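Two-arm cell: white gripper slow to release dark fabric

Yutong Wan
Posted 27 June 2020

Our department operates a two-arm cell for garment handling on a bed. The left arm carries a white gripper and the right arm a black one on a metal bracket. After 400 cycles, the left gripper has become slow to release dark clothing. Please advise on the correct maintenance procedure.
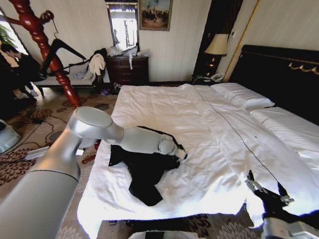 Left arm at the garment, right arm at the edge of the bed.

The finger pads were last replaced in December.

Flornley
Lint on the pads is the usual cause. Power down the arm, wipe both pads with a dry cloth, and repeat every 60 cycles. Should the delay remain, check the finger screws and run the open and close test 9 times without fabric. Record each result in the cell log.

Plaken
Replace the pads. Ours lasted 6 months.

Gevberg
I concur with Flornley regarding the cleaning. Please also review the cable routing across the carpet before the next run. A cable that pulls at the base can shift the arm slightly, and the release point will then require teaching again.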